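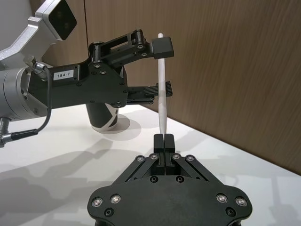
A white stylus, with a black and white cup on the table behind.

Wanted: people who still write things down (and people who have nearly given up)

Treleo is looking for up to 11 people to join our handwriting and note-taking sessions in Stimbridge this summer. If you have a drawer full of pens, or a tablet you bought with every intention of scribbling on it and now only use for the crossword, we would be very glad to hear from you.

We are a small design studio and we spend most of our days thinking about desks and the things that live on them: pens, styluses, the cup they get dropped into, the pad that slides about when you lean on it. We have plenty of opinions of our own, and after a few years together we have heard all of them. What we'd love is to sit down with people who don't do this for a living and find out how you go about it at your own kitchen table or office desk. Do you put the stylus back in the cup when you've finished, or does it roll under the keyboard? Tip up or tip down? Do you grip it right by the point, as I was always told off for doing at school?

You would come to us for 6 sessions, one a week, each lasting a morning or an afternoon. We'll ask you to write a shopping list, copy out a page or two, fill in some forms, draw a little if you fancy it, and clear the desk at the end in whatever way comes naturally. There is a fair bit of chatting in between, and tea, and usually cake if Covadonga Bermúdez has been near the bakery on her way in. She runs the sessions and will be your first port of call throughout.

You don't need neat handwriting. Ours is dreadful. You don't need to be good with gadgets either, and if you have never used a stylus before, please do say so, as we are short of beginners. Left-handers are especially welcome, and so is anyone who finds a thin pen hard work because of stiff or sore hands. You should be 18 or over and able to get to our rooms at Lendstead House, where there is a lift and step-free access from the car park.

We pay for each session on the day and will refund your bus or train fare if you keep the ticket. If you have to miss a week, just let us know and we'll try to fit you in at another time.

To put your name down, write to Olga Casado at Treleo, Lendstead House, Stimbridge, by May 31, 2018. Tell us a little about yourself, which hand you write with, what you write most often and which days suit you. A handwritten letter would be lovely, though a typed one is perfectly fine. Olga reads everything that comes in and will reply to you either way.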